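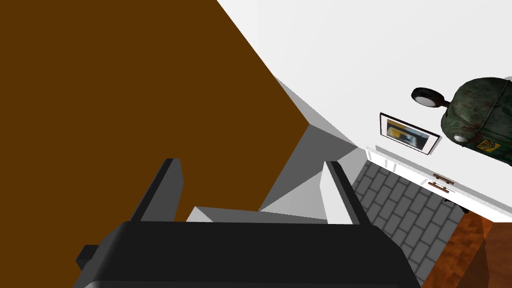
By Wilma Skinner
Filed under: Robots at Home | December issue

So my sister called me last month, all excited, wanting to know if she could put a robot on her Christmas list. A real one, she said, with arms, the kind that clears the counter while you're watching your shows. I told her to ask for slippers. But then I felt bad about it (she's had a rough fall with her knee) and I thought, okay, Wilma, go find out properly where this stuff stands.

I've been following household robots for this newsletter long enough to have a drawer full of press badges, and I still get giddy every time. I love them! I want one so badly! And I still load my own dishwasher.

The big thing this year is practice kitchens that only exist inside a computer. The people at Irnon have been working this way for a while, and Hovimell has just gone all in on it. You build a make-believe house with cabinets and counters and pictures on the walls, you put a make-believe robot in it, and you let it try the same little chore over and over. A fumble costs you zero dishes. Hovimell built 54 of these kitchens, and they gave their robot 400 tries at one job, picking something up off a counter and putting it down where it belonged. By the end it got through 28 in a row without a miss, and I'm told there was cake.

That sounds wonderful, and I think it is pretty wonderful. But picking up one thing is a long way from tidying a kitchen. Think about what's on your own counter right now. Mine has a cereal bowl, mail, a potato peeler, a candle I'm scared to light and my reading glasses, and every one of those wants to be picked up differently. You and I don't give it a thought. A machine has to work out where the edge of the bowl is, how wide to open its fingers, what it might bump on the way in, and then whether the thing is a dish to wash or a knickknack to leave alone.
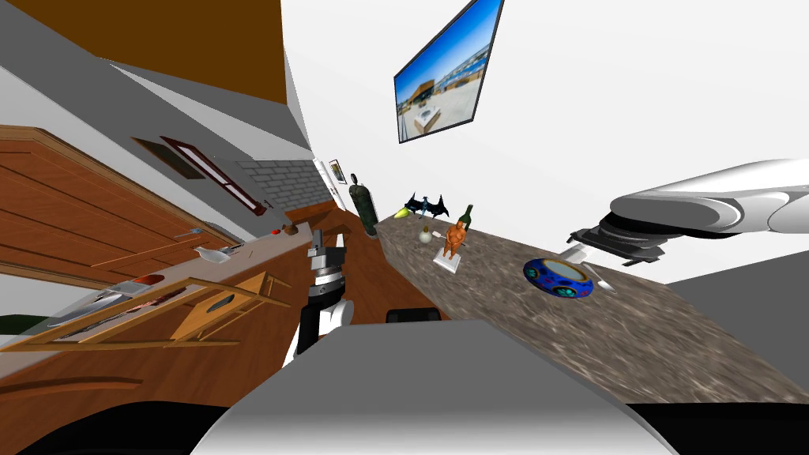 The knickknack question is the one I keep coming back to. A wine bottle might be trash or it might be dinner. A banana is food until it's been sitting there a week, and then you have a decision to make, and in my house that decision can take two days of negotiation. I asked a fellow at Havetier how their software handles it and he said the robot would ask you. Fine! But if it asks me about every item on the counter I might as well get up and do it.

Two arms do help a lot, I'll say that. One-armed machines are stuck the minute you need to hold a jar and twist the lid, or steady a bowl while you scrape it. Eyvindsson has dropped its single-arm model completely and I think that was smart. The trouble is that two arms also means two elbows, and a home kitchen is full of things for elbows to hit.

Shop floors are further along, and you can see why. The same part shows up at the same spot all day long, the lights never change, and the floor is kept clear. I visited a packing line in the spring where the machines were doing a beautiful job with boxes. Then a box came through on its side and a woman walked over, tipped it upright with one finger and went back to her coffee.

So what did I tell my sister? I said maybe give it a few more Christmases, and that if she wants help with the floors, the little round vacuums have gotten really good. She said she already has one and it's under the couch.

Next issue I'm looking at laundry folding, so if you've seen a machine handle a fitted sheet, please write to me. I'd love to know how it's done, for myself as much as anybody.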